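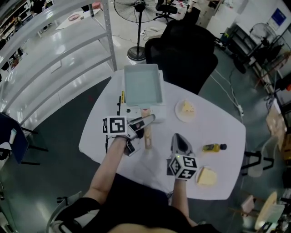 A customer wrote to us over the summer that the old version of this page told her everything about shipping and nothing about what to do with the cheese once she had it at home, and could we please put the storage answers first. We have done that. Orders and shipping are further down, followed by the shop and the classes.

Kallio Cheese – Frequently Asked Questions
Last updated Monday, September 28, 2026

KEEPING CHEESE AT HOME

How should I wrap cheese?

Use cheese paper if you have it. Every order comes with a few spare sheets, and you can use each sheet more than once if you wipe it and let it dry. If you run out, wrap the piece in parchment or wax paper and put it in a loosely closed bag or a box with a lid. Plastic wrap pressed right against the cut side is fine for a day or so. After that the surface starts to sweat and the cheese picks up a taste from the plastic.

Blue cheese should be wrapped separately from everything else. We use foil for ours. The mold spreads easily to other cheeses, and so does the smell.

Where in the refrigerator should it go?

The vegetable drawer. It is usually a little more humid than the shelves and the temperature moves less when the door is opened. Keep it away from cut onions. Do not put it at the back of the top shelf if your refrigerator tends to freeze things there.

How long will it keep?

It depends on the cheese and on how much of it has been cut. Fresh cheese should be eaten by the date on the tub, and within three days once it is open. Soft cheeses with a white rind are usually good for a week after cutting. Huria, our semi-firm cow's milk cheese, will keep for a few weeks in a good-sized wedge, but only a few days if it has already been sliced. A hard aged piece will keep longer than that, though it gets drier at the edges.

If you live alone or do not eat cheese every day, buy a smaller piece more often. We are happy to cut small.

There is mold on my cheese. Can I still eat it?

On a hard or semi-firm cheese, yes, in most cases. Cut away at least an inch around and below the spot, keep the knife out of the mold itself, and rewrap what is left in fresh paper. On fresh cheese, cream cheese, cottage cheese or anything already shredded or crumbled, throw it out. We say the same about sliced cheese. If you are not sure which kind you have, send us a photo before you eat it.

People who are pregnant, very young or have a weak immune system should not take chances with this, and should ask their doctor about soft and raw milk cheeses in general.

Can I freeze it?

You can freeze firm cheese that you plan to cook with. Grate it first, pack it flat in a freezer bag, and use it straight from the bag on pizza or in a sauce. Slices also freeze all right if you put a piece of parchment between them. The texture will be crumbly after thawing, so it will not be much good on a cheese board. We do not recommend freezing soft cheese or blue.

Do I need to take it out before serving?

Yes, for anything you plan to eat uncooked, except fresh cheese. Half an hour is enough for a small wedge. A large piece needs an hour. Leave the paper on while it warms up so the cut side does not dry out, and put back what you are not going to use. Cheese should not sit out for more than two hours, or one hour if the room is very hot.

Can I eat the rind?

On soft cheeses with a white rind, yes. On washed-rind cheeses, also yes, though some people find it strong or gritty. Anything coated in wax or wrapped in cloth should be trimmed. The rind on Huria is natural and safe to eat, but it is tough, and most of our customers cut it off. You can save the rinds in the freezer and put one in a pot of bean soup. Take it out before serving.

CUTTING AND COOKING

Do you sell cheese already sliced?

We slice to order in the shop and for local pickup. We do not ship sliced cheese. It dries out in the box, and the slices stick together no matter how we pack them. Wedges travel much better.

When we slice Huria for sandwiches we cut it fairly thin and square, and the offcuts go into the mac and cheese mix we keep in the freezer case by the door. Ask for it thicker if you are going to melt it under a broiler.

What is the best way to slice it at home?

For semi-firm cheese, a wire cutter or a plane-style slicer. A large kitchen knife works too. Cut the cheese cold and let the slices warm up on the plate afterward. For soft cheese, use a thin knife and wipe it between cuts. Dipping the knife in hot water helps with very sticky ones.

Which of your cheeses melt well?

Huria melts smoothly and does not give off much oil. Kurnik, the younger and milder one, melts faster and stretches more, so it is the one we would choose for grilled cheese or quesadillas. The aged cheeses have a lot of flavor but turn grainy over high heat. Mix them half and half with a younger cheese. 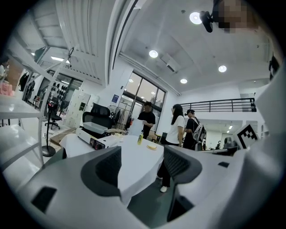

Fresh cheese does not melt in the same way at all. It softens and holds its shape, and it is better spooned on at the end.

My cheese sauce turned out grainy. What went wrong?

The heat was probably too high. Take the pan off the burner before you add the cheese, add it a handful at a time, and stir until each handful has gone in before adding the next. Grate it yourself if you can. The shredded cheese sold in bags is coated with starch to keep it from clumping, and that can make a sauce feel pasty. If a sauce has already split, a spoonful of warm milk and some hard whisking will sometimes bring it back.

What do you put with it?

Bread, apples, pears, a plain cracker. We stock a plum jam and a mild mustard that both go well with Huria. Honey on blue cheese is good, and so is a little olive oil and black pepper on the fresh one. For a board, allow around 3 ounces per person if there is other food, and a bit more if there is not.

ABOUT THE CHEESE

Where is it made?

In Bukent, in the building behind the shop. The milk comes from farms close enough that it is in our vat the same morning it is collected. We make Huria, Kurnik and the fresh cheese ourselves. The blue and the soft white-rind cheeses are bought in from other makers, and the label gives the name of the maker in each case.

Is the milk pasteurized?

For the fresh cheese and Kurnik, yes. Huria is made from raw milk and aged for longer than the 60 days that the rules require. The label says which is which.

Are your cheeses vegetarian?

Huria and Kurnik are made with microbial rennet and are suitable for vegetarians. The fresh cheese is set with culture and lemon juice and has no rennet in it. Check the label on the cheeses we buy in, as some of them use animal rennet.

Is there lactose in it?

Very little in the aged ones. Most of the lactose drains off with the whey, and what stays behind is used up as the cheese ages. Fresh cheese has quite a bit more. We cannot tell you what you personally can eat, so start small or ask your doctor. None of our cheese is suitable for anyone with a milk allergy.

Why does Huria change color during the year?

It depends on what the cows are eating. Cheese made when they are on fresh grass comes out yellower. Winter cheese is paler, on hay. We do not add coloring to either.

ORDERS AND SHIPPING

How much is shipping?

A flat $18 per box. Orders over $80 ship free. The box has an insulated liner and ice packs, and both can be reused. The liner is paper-based and can go in with your paper recycling if your town accepts it.

When do you ship?

Early in the week only, so that nothing sits in a warehouse over the weekend. Orders placed later in the week go out the following week. During very hot weather we may hold an order and email you first.

My ice packs were melted when the box arrived. Is the cheese safe?

Hard and semi-firm cheeses are fine if they still feel cool. Fresh and soft cheeses should still be properly cold to the touch. If they are not, do not eat them – send us a photo of the box and the label, and we will replace them or refund you.

Can I change my order after I have placed it?

Up until it is packed, yes. Reply to the confirmation email and put the change in the first line. Please do not place a second order to correct the first one. We end up sending both.

Do you sell wholesale?

Yes, to restaurants and small grocers within driving distance. We make around 3,000 wheels a year and most of those are spoken for, so there may be a wait for Huria. Kurnik is easier to get.

THE SHOP AND CLASSES

Do I need to book to visit the shop?

No. Groups of more than six should call ahead. Parking is along the side of the building, and the ramp is at that end as well.

Can I see the cheese being made?

There is a window from the shop into the make room. Mornings are the best time. We cannot take visitors inside the room for hygiene reasons.

When do classes start again?

The fall classes begin in October. There is a beginner class on fresh cheese and a tasting evening, and you can book either one on the classes page. Aprons are provided. Bring closed shoes and a container with a lid to take your cheese home in.

What if I have to cancel a class?

Let us know at least three days ahead and we will refund you or move you to another date. After that we cannot refund, but you can send someone in your place. You do not need to tell us their name in advance, only that they are coming.

Do you sell gift cards?

Yes, in the shop and online, in any amount. They can be used for cheese and classes, and also toward shipping. They do not expire.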